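Yu-ting Yen has run the cleaning side of Prorkent, a small firm that looks after rented offices and waiting rooms, for 14 years. When new people start, she begins with the trash.

"Everybody wants to learn the floors first," she said. "I give them the bins for a week. If you can do 19 bins before the tenants come in, and do them right, I can teach you the rest."

Doing them right has mostly to do with the liner. Yen wants it gathered at the top and closed before it is lifted, with one hand on the bin so it stays put. She dislikes bags that are too small for the rim.

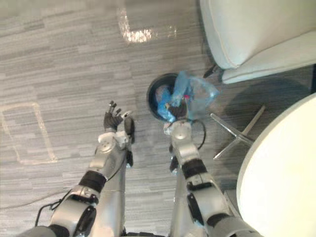

Carpet makes the work slower. A drip on tile takes one wipe, she said, but on carpet it can mean coming back with the machine. She asks her crew to check under the chairs as well.

"People throw from where they sit," Yen said. "They miss, and it goes under the chair."

She buys thin bags for paper and thicker ones for kitchens, 2000 at a time. She used to leave spare liners folded in the bottom of each bin, and stopped in March after too many of them came out sticky. Spares now travel on the cart.

Asked how long one bin should take, she said she had never timed it. "I look at the room when they are done. If the bag is sitting flat over the edge and the bin is back where it was, I go to the next room."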